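Tuesday, bench 2, handheld gripper no. 2 (the Skodton body with the Fakir fingers)

Picked this up again after lunch. Complaint from the Jirkholm side is that the fingers "drift closed" when the tool sits idle, and that the width reading is off by a couple of millimeters at the start of each session. Their theory is the encoder. I doubt it. Every complaint we get is the encoder until somebody takes the cover off.

Took the cover off. Four screws, one already chewed, replaced it from the drawer. Encoder ribbon seated fine, no marks on the disk. Wiggled it with the readout running and the number stayed put. So much for that.

What I did find:

- Left finger linkage has play. You can feel it with a thumbnail. The pin is worn on one side.
- Trigger return spring is a replacement, shorter than the one in the parts sheet. No note of who fitted it or when.
- Dried thread locker all over the guide rail, which somebody must have thought was grease.

Cleaned the rail with alcohol and a cotton swab, twice. New pin from the Tanik kit. The kit claims the pin is a drop-in. It dropped in after I filed the burr off it.

Spring: put the long one back. Trigger is stiffer now and people will grumble.

Zeroing. The setup sheet says close the fingers fully, hold, press and release the side button, done. I did it 25 times with the old pin still in and logged the raw count on each one, then again with the new pin. Old pin: spread of 30 counts between highest and lowest. New pin: much tighter, last value 1771, and most of the others sit right on top of it. I'm not calling it fixed on the strength of one afternoon. The same thing was "fixed" in August according to page 565 of the old binder, and the entry there doesn't say what was done. It has a check mark and a squiggle.

The sheet also says to zero once a week. I don't see where that comes from. Zero it at the start of a session, and again if you drop it.

Lens: smear on the fisheye, wiped with the blue cloth, not a paper towel. There are fine scratches near the rim which I suspect are paper towel. Retaining ring was a quarter turn loose. Snugged by hand only. If you put pliers on that ring I will know.

Cable strain relief is still a zip tie. It works, I don't like it, leaving it.

Check after reassembly was soft packaging, which is where the width reading matters most and where the Jirkholm people say it goes wrong. Glossy bags are a nuisance anyway: they slide, they crumple, and the printed label ends up at any angle it likes.

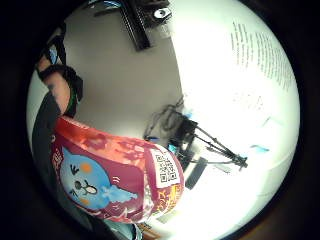
*Entry by Aliki Fragkou, bench 2*

Lens side looks usable to me. The QR pattern on the white label is easy to pick out, while the yellow and orange lettering under it is mush, and so is the small print on the paper behind. I'd like to blame focus but with this much curve and a sheet that bright I can't separate the two. Need a proper target at a fixed distance before anyone touches the ring again.

Still open:

- [ ] repeat the zero runs tomorrow, cold start
- [ ] leave it idle overnight with the fingers half open and read the width in the morning
- [ ] order two more pins, and ask Tanik about the burr
- [ ] rewrite the zeroing line on the setup sheet
- [ ] turn the lamp down over the bench, white paper is blowing out

If the idle test drifts with the long spring in, I'll look at the encoder again.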